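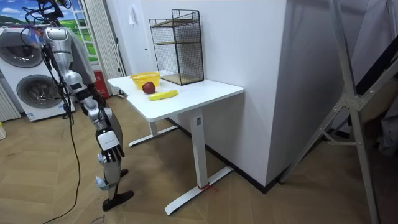
Bookings for the Karnenis guided wildlife walks reached 51 in October, against 29 in the same period last year. The increase came mainly from the two-day marsh itinerary run with Lacroix. Route planning and guest enquiries are handled from the Dolbridge office.

The grant balance stands at 2,000 euros. It is reserved for repairs to the Hurlow boardwalk, which must be finished before the crane departures next year. Costel Zamfir has obtained one quotation and is waiting for a second.

Outstanding: renewal of the boat licence, and first aid training for 12 guides.

Report submitted October 24, 2024.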